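**Runotia sammelt weiter: Löffel, Klötze, Kaffee**

Kurzes Update aus Gruverberg, weil mich letzte Woche gleich mehrere Leute gefragt haben, was aus dem Löffelprojekt geworden ist. Es lebt! Ich war am Montag einen halben Tag bei Runotia im ersten Stock und durfte zuschauen (und einmal selbst ans Steuer, dazu gleich mehr).

Der Stand: 2.235 Durchläufe liegen inzwischen auf der Platte, davon sind 1.860 durch die Sichtung gekommen und gehen ins Training. Der Rest wird aussortiert, meistens wegen Kleinigkeiten. Mal hat die Aufnahme zu spät begonnen, mal hat jemand mitten in der Bewegung gezögert, und das Zögern soll der Arm bitte nicht mitlernen. Bogdan Dumitrescu sichtet jeden Durchlauf persönlich und ist dabei ziemlich streng. Ich habe ihm eine Weile über die Schulter geschaut und hätte bestimmt die Hälfte von dem durchgewinkt, was bei ihm rausfliegt.

Neu ist seit November die Aufgabe mit der Tasse. Der Arm soll den Löffel von seiner Ablage nehmen, über die Tasse führen und einmal umrühren, ohne am Rand anzustoßen. Klingt nach nichts, ist aber fies: Der Löffel liegt flach, der Griff ist schmal, und wenn man ihn auch nur ein bisschen schief erwischt, zeigt die Spitze nachher irgendwohin, nur nicht in die Tasse.

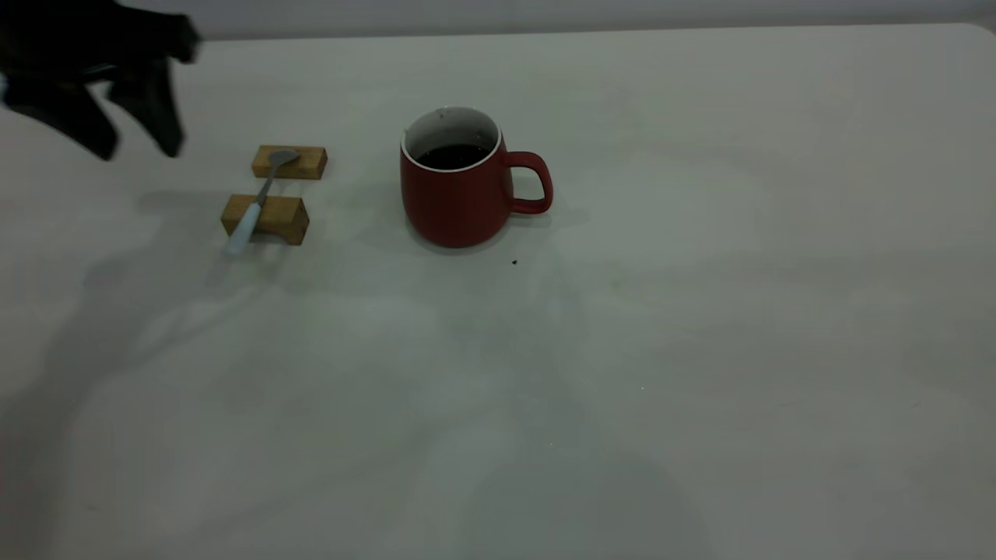 *Kaffeeaufgabe bei Runotia: Der Greifer ist noch offen, der Löffel liegt quer über den beiden Holzklötzchen.*

Die Klötze sind übrigens Hafþór Mikkelsens Idee. Vorher lag der Löffel direkt auf der Tischplatte, und die Finger kamen einfach nicht vernünftig drunter. Jetzt gibt es Luft unter dem Griff, und die Bedienerinnen und Bediener schaffen pro Schicht deutlich mehr brauchbare Versuche. Zwischen den Durchläufen wird alles ein Stück verschoben, Klötze, Löffel, Tasse, damit das System später keine auswendig gelernte Stelle auf dem Tisch ansteuert.

Ich durfte dann auch mal. Gesteuert wird mit einem kleinen Handgerät von Martens, das erstaunlich leicht ist, und nach ein paar Minuten denkt man wirklich, man hätte es raus. Hatte ich nicht! Mein erster Versuch endete mit einem Löffel unter dem Tisch, mein zweiter war laut Bogdan »fast schön«. Aufgehoben hat er trotzdem keinen von beiden, was ich ihm nur ein kleines bisschen übel nehme.

Wie geht es weiter? Für die Kaffeeaufgabe sollen noch 400 Durchläufe dazukommen, danach wird neu trainiert, und zwar auf dem Rechner bei Grastaris, wo sich Runotia Zeit gemietet hat. Hafþór würde am liebsten gleich noch andere Tassen und längere Löffel mit aufnehmen, Bogdan will erst die eine Variante sauber haben. Darüber wurde beim Mittagessen ausgiebig gestritten (sehr freundlich, mit viel Gefuchtel). Sobald das neue Modell zum ersten Mal alleine rühren darf, fahre ich wieder hin und berichte.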